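The Trash Can Wait

Kusum Solanki has a test for anyone who tells her the household robot is almost ready. She asks whether it can take out the trash. Then she asks whose trash.

Solanki spent 3 years at Hurkano, a small software firm that trains robots inside a simulator before letting them near a kitchen. Her team's chore sounded easy: find the bag, pick it up by the neck, carry it to the door. In July the company told investors that its software had finished the job 200 times in a row.

"In a room we drew," she says. "With a bag we drew."

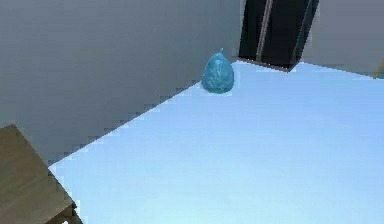 A tied bag on the floor of a simulated room, one of the easier chores in the robot trade.

Look at what the room leaves out. The floor has no rug and no tiles. The walls are bare gray. A real bag leaks, snags on a chair leg and changes shape when you lift it. The one under my sink last week had a chicken carcass in it and a split down the side.

Simulation has its uses. A program can drop a bag 400 times before lunch and never need a mop. But the step from there to an actual apartment is where the money goes, and the companies asking for that money tend to show you the first part.

Hornummont, which sells a wheeled machine to hotels, let me watch one work a service corridor. It moved three bags in roughly 20 minutes. A housekeeper walked behind it the whole time and twice bent down to straighten a bag it had grabbed by the side. I asked if it saved her any work. She laughed and kept walking.

Iolanda Cordeiro, who runs the program, calls that a supervised phase. She would not say when it ends. She did say the next version would handle 100 kinds of bag, and when I asked to see the list, she promised to send it. I have asked again since.

Solanki now writes billing software. Her trash goes out at night, and her son carries it, usually after the second reminder.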